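I'm going to say it: we own too many clothes, and most of the storage advice out there is a way of selling us boxes for them. I counted mine last September. 49 tops! I wear maybe nine, and one of those is for painting.

My sister-in-law swears by the Lelesitz closet system (she paid nearly 800 for it, before the shelves). It's lovely. It also holds twice as much, so guess what she did next.
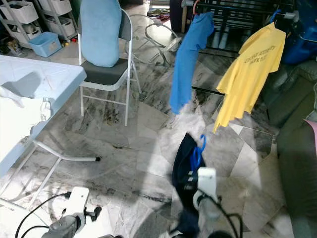
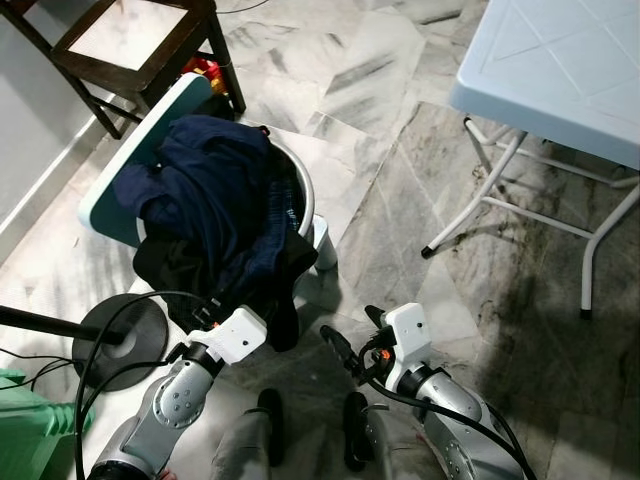
Laundry day, navy as usual.

So my rule now is dull but it works for me. Nothing new comes in for 3 months, and if I still want the thing after that, fine, I go get it. I've dropped a green coat, two pairs of boots and a very silly hat this way. Do I miss the hat? A little bit, yes. But I can close my drawers again, and I'd take that over another box any day.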